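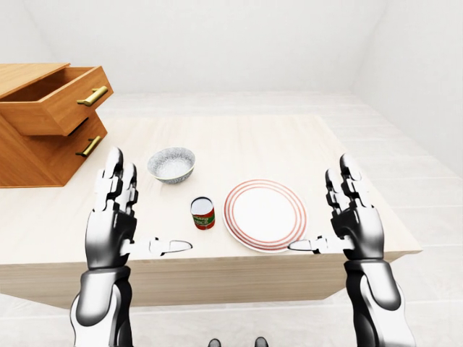
## Skavura student project, report for April

Your grant is now used for the simulation stage. The students made 35 practice runs with the two-handed robot, and the table setting program is in daily work.
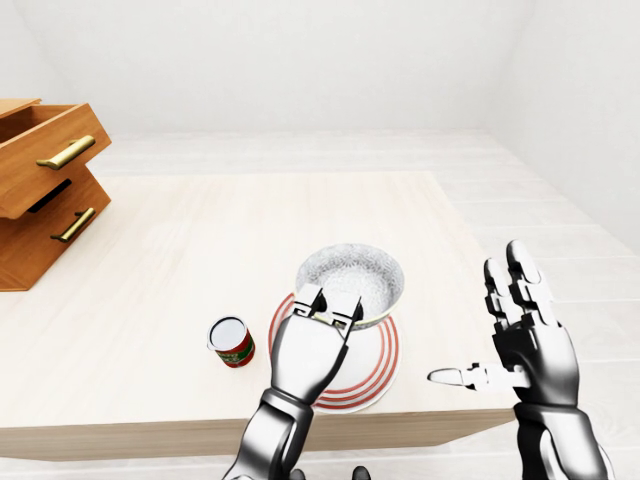

**Javier**
Coordinator, Rakska Robotics Club

We divided the club into three groups, so every student can control the hands each Wednesday.

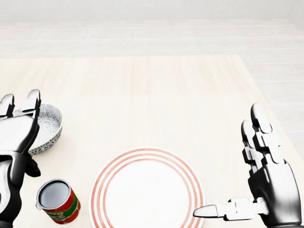

Grasp planning is still our slowest part. The students first wrote one rule for all objects, and it was too simple. A flat plate with red rings and a can standing beside it need different finger paths — we now write these separately. We spent $295 on computing time.
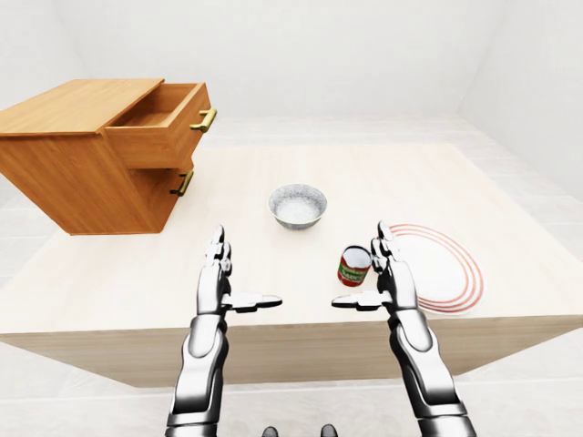 Lilum asked if the program can be shared with other schools. We agree, and will send the files after the next four lessons.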